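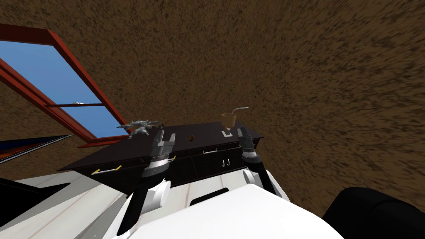 Fig. 1. Desk and red-framed window, rendered.

Do stolen bases really win games in our league?

I picked this project because every coach I had growing up in Tarcombe swore by running. Get on, steal second, make the pitcher nervous! I wanted to know if that holds up, so I went through the score sheets for 200 games in the Tarcombe–Woneck summer league and typed everything into Wedix, the stats program our class uses. That came to 2,668 runs and 912 steal attempts, and my wrists are still mad at me.

The sheets themselves were a mess. Scorers at Jõgi Park mark a steal with a little arrow, while the Woneck ones write SB (or sometimes just S, which can also mean a sacrifice). I had to throw out 23 games where I couldn't tell who was safe, and I did that before counting up the 200.
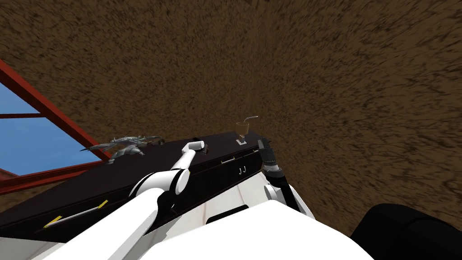 Fig. 2. Window and counter, rendered.

For each game I compared which team stole more bases with which team won. Teams that stole more did win more often, but a lot of that is just getting on base more – you can't steal if you never reach first. Once I only looked at games where both teams had the same number of base runners, the gap got pretty small.

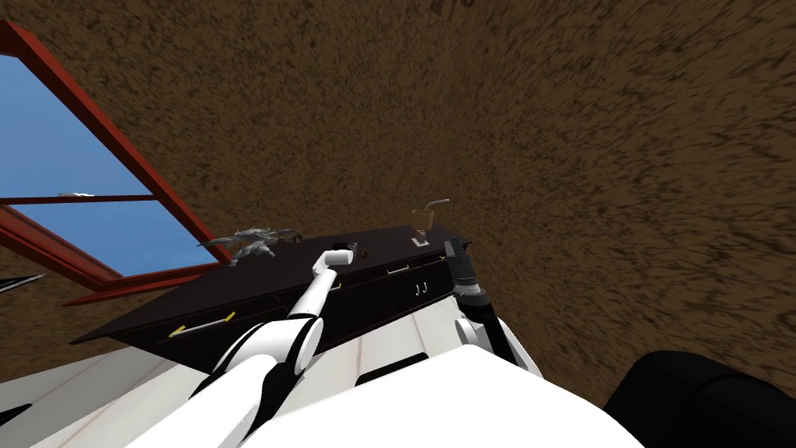
Getting caught hurt more than I expected, especially with nobody out. I made a chart of that by inning, and my first try was gray on gray and impossible to read. For the final one I borrowed the colors of the window, flat blue for the background and thick red-orange for the lines, and now the bad spot in the seventh jumps right out. Next time I'd like to add the catchers – some of them have a way better arm than others, and my numbers treat them all the same.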